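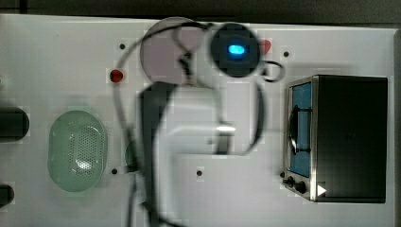 Newsletter > Projects > Cunder > Data collection

Play kitchen set: first block recorded

The Cunder group finished its first block of tabletop demonstrations in December. The block holds 334 episodes, all recorded on the white table with the single arm and the play kitchen props. Of these, 40 were dropped at review, mostly for late starts or a missing instruction string. Chiyo Amano has the list of dropped episode numbers.

Each episode is one instruction and one attempt. Instructions are short and name an object and a destination: move the red piece to the plate, put the banana in the bowl. The operator drives the arm by hand controller and stops recording when the arm is back at its rest pose. Failed attempts are kept and tagged, provided the arm did not fault. Cable slack at the wrist should be checked before every session, as two faults in the Brenia block came from a snagged line.

Object layout is changed between episodes. Baltasar Farías wrote the layout script, which draws a new set of props and start positions and prints them for the operator. Positions are approximate by design. Operators should not tidy the table to match the printout, and props that tip over during setup may stay as they fall.

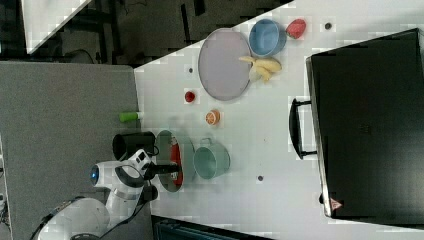

Can the same operator record a full block alone?
Two operators are needed for each block, and they should switch after 200 episodes at the latest. Driving habits such as approach angle and grip height carry over into the trained policy.

Labels for the kept episodes are being checked by Morag MacKinnon. So far 119 are done. The most common correction is object naming: "dish" and "plate" have both been used, and "plate" is now the standard term. Training on the Medina machine starts when the check is complete. Requests for additional props go to Uriel Ulloa before the second block is scheduled.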